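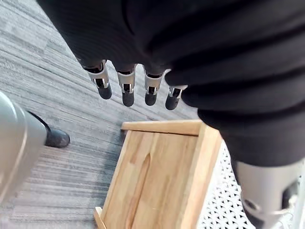

3.2 Loss of clamp load in rocker cover gaskets

Rocker cover leaks on older engines are often put down to the gasket material. The results in this section suggest that the order and timing of tightening deserve at least as much attention. All measurements were made on the Grivow four-cylinder engine with a pressed steel cover, using the cork and rubber gasket supplied by Trelley. The engines were drawn from the group at Zostedthorpe, and each was run on the same grade of mineral oil.

Before fitting, the cover flange was checked on a flat plate and dressed with a small hammer and block where the metal had been pulled in around the bolt holes. Covers with rust pitting across the sealing face were left out of the trial. The head surface was scraped with a plastic blade, wiped with solvent and allowed to dry. No sealant was used on either side. Gaskets were kept flat in their packets at workshop temperature until needed, as cork that has been stored on edge tends to shrink along its length and will not line up with the holes.

Bolts were tightened by hand, then brought up to the set torque in two passes, working from the centre outwards. In the first group nothing further was done. In the second group the bolts were checked again with the engine cold, after one full warm-up and an overnight stand. A third group followed the Navarro method, in which the bolts are backed off a quarter turn before the final pass – a practice still common in small workshops, although we found no written basis for it.

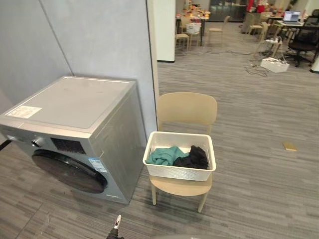 Figure 2. Silver-grey front-loading washing machine with a round black door, on carpet against a light grey partition wall.

Clamp load fell in all three groups, and most of the fall took place during the first warm-up. The loss was greatest at the end bolts, where the flange is least stiff and the cover bows upwards between fixings. Checking the bolts cold restored most of the load, and it then held with little change for the rest of the 1,000 km road test. The Navarro group behaved much like the first group over the same distance and showed more scatter between bolts.

Oil weeping was recorded at the end of the test by wiping the joint with white paper. Of the 14 engines in the first group, 3 left a clear mark at the rear edge. None did so in the second group. The marks did not match the bolts with the lowest load in every case, and flange flatness probably plays a part that the present method cannot separate. Composite gaskets and cast alloy covers were outside the scope of the trial and are treated in Section 3.3.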